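The October walk, and why my boots are still on the porch

I signed up for the fall nature walk at Warnik back in the summer, when October sounded like a made-up month. Then suddenly it was here and I was eating a banana in a gravel parking lot at a quarter to eight, wishing I'd brought gloves.

Roland Sedgwick led it. If you've been out with him before you know he doesn't do much of a welcome speech. He said good morning, pointed at the trailhead and went. We took the Clernia loop counterclockwise, the opposite of how I always walk it, and I swear it's a different trail that way. The climb comes late, when your legs are already warm, and you get the marsh first, with the sun low over it.

The marsh was the best part! We stood at the bend for ages. There were wood ducks way back in the reeds (I only ever saw the splash), and a kingfisher kept rattling up and down the channel like it was mad at all of us. Roland showed us how to tell the winterberry from the other red-berried stuff I've been calling winterberry for years. So that's one thing I've been wrong about in front of guests.

After that it's uphill through the oaks. The sign at the top says 1,368 feet, and for our part of the world that's a mountain, thank you very much. Hanane Kabbaj had brought mint tea in a huge thermos and passed it around up there, and I would have walked another loop for a second cup. She's doing all the Cherkaoui Ridge trails this year, one at a time, and writes down every bird. She's at 316 pages in her notebook — pages, she was clear about that, since a good morning can take up three.

I wanted to show you the marsh, but my phone died before we even got to the boardwalk, so no ducks and no kingfisher. A couple of other pictures while I'm at it:
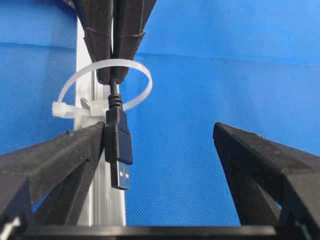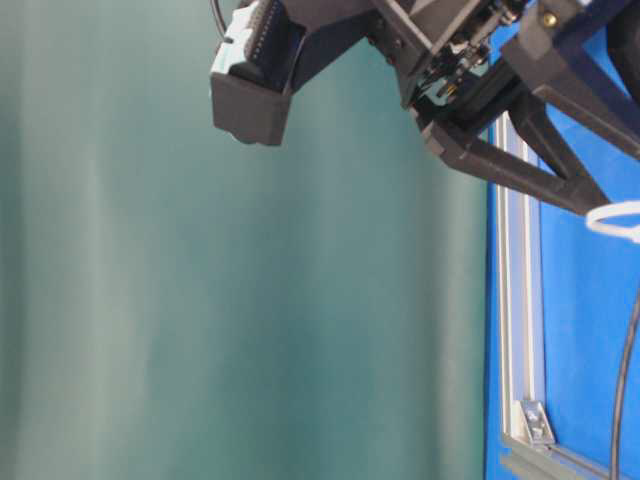 Coming down was slower than going up. The leaves are thick on the north side and there are acorns under them, and it's like walking on marbles. I went down once, onto my backside, with no harm done except to my dignity and my one clean pair of pants. Take poles if you have them. I own a pair. They were in the closet.

We finished a little after noon, and a few of us sat on the tailgates and picked burrs off our socks. Roland says the next one is the Cluveo bog, which is flat, but he wants everyone in rubber boots, and he wasn't smiling when he said it. I still need to buy some. If you've got a brand you like that fits wide feet, leave me a comment, because the pair I tried on last year took two people to get off.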